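Irkalthorpe Shared Workshop
Hand-held Gripper Build: Frequently Asked Questions
Last revised February 2019

What is the Grinach build?
Grinach is a members' project to make a pair of hand-held grippers whose movements can be recorded and later used to teach a robot arm. It is led by Fouzia Malik and Béla Orbán. All drawings are kept in the project folder and may be copied by any member.

Where does the work take place?
Assembly and recording are carried out on the ground floor. Members are asked to keep to their agreed bench times.

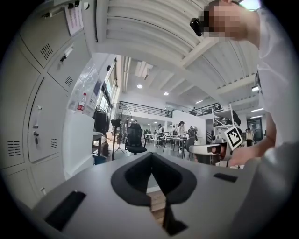 How much does it cost to build a pair?
The parts for one pair come to £284, excluding printer filament. Members who borrow a camera from the workshop pay a deposit of £25, returned when the camera is handed back.

Do I need experience of electronics?
Some soldering is required at the second stage. Members who have not soldered before should arrange an introduction with Temitope Ibrahim. The mechanical parts need only hand tools.

What are the printed square markers for?
The software uses them to work out the position of each gripper. Markers must be printed at full size on matt paper and fixed flat. A creased marker should be replaced.

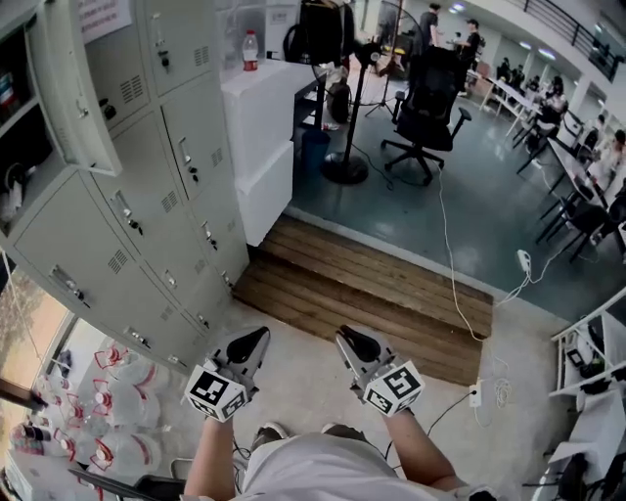 Both grippers held ready, with marker cubes fitted.

May I use the recordings at home?
Recordings may be taken away by any member who has signed the Juven data form. The shared set was closed in January at 4,000 clips, and new material is now stored separately.

Whom should I contact about a fault?
Faults in the grippers should be reported to Lanying Jin. Questions about membership and deposits should be sent to Gizella Virág at the workshop office.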